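Makers & Benches > Write-ups > Home Automation
Filed under: Robots, Laundry, Long Reads

4. The Build, and What the Wrist Camera Taught Me

4.1 Two arms on a tiled floor

I should say up front that I never planned on two arms. Junar started as one arm in my spare room, meant to take socks off a drying rack and drop them in a bin, and for most of a winter that's what it was (a very slow, very loud sock remover). The trouble is that cloth doesn't let go just because you pull on it. One arm tugs, the rack comes along for the ride, and you end up chasing the whole thing across the floor. So in February I gave in, bought the second arm used, and moved the project over to Bistero, the shared workshop where I rent a shelf and a corner of floor.

The floor turned out to matter a lot! At home I had gray carpet, which is dull and easy on a vision model. At Bistero it's irregular stone tile with veins all over it, and my first cloth detector was in love with it. It kept finding handkerchiefs in the grout. I could have put down a mat, and a couple of people told me to, but I wanted the thing to work in a room that looks like a room, so I retrained on the tile and lived with the bad weeks.

4.2 Fingers

The fingers are on their fifth version. The first ones were smooth and the cloth slid right out of them. Version 2 had rubber pads that were glued on badly by me, and they peeled. Since version 3 I've used black fingers with fine ribbing, and the ribs do most of the holding. I also stopped worrying about closing force so much. Once the ribs were there I could grip softer, and the motors ran cooler for it.

What I hadn't thought through was how much of the camera's view the fingers eat up. The camera rides at the wrist and looks out past them, so whatever I most want to see is the stuff they're blocking. I tried moving the mount up by 14 millimeters, which helped with the left finger and made the right one worse. I moved it back. In the end I taught the detector where the fingers are and told it to treat that area as unknown, so a piece of cloth that passes behind a finger stays one piece in the map and doesn't get split into two.

4.3 Cloth next to things that aren't cloth

All of my training pictures came out of the wrist camera, 3,000 of them, and I labeled every one by hand in the evenings. I used Plikgate for the labeling, a little tool I wrote myself and can't recommend to anybody (it has no undo). The easy pictures are the ones where a towel hangs by itself with plenty of floor behind it. The hard ones are like Figure 3. The bar and the cloth are both blue and they're right up against each other, and color alone is a poor guide to where one stops and the other starts. The bar does have long straight edges and a gloss to it, while the cloth is fuzzy and ends in a wavy hem, so there's plenty to go on if the model learns to look at texture. Mine didn't, at first. It leaned on color for everything, and it would mark the bar as cloth with total confidence.
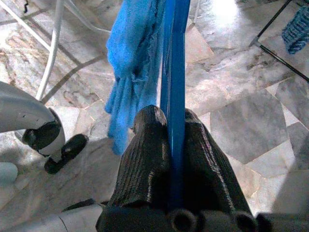 Figure 3. Wrist view with a blue cloth hanging beside a glossy blue bar. The second arm is on the left.

Matúš Lukáč read a draft of this section and wrote back that I was solving the wrong half of the problem: a person sorting laundry in the dark can tell a bar from a shirt by poking it, so why not let the arm poke? He wanted a light touch before every grasp, with the motor current logged, and no change to the detector at all.

I went back and forth on that one for a while. I like the idea and I've built a rough version of it. The arm moves in slowly, and if the current climbs early and steeply I call it a hard contact and back off. My worry is the time it adds, plus the fact that thick folds push back more than I expected, so a bunched-up towel can pass for something solid. For now the touch check only runs when the detector is unsure, and I kept the texture retraining too. Michalík, the old laptop that runs both arms, can just about keep up with the two together as long as I close the browser.

Settings for the touch check are in Section 5, along with the current limits for each joint.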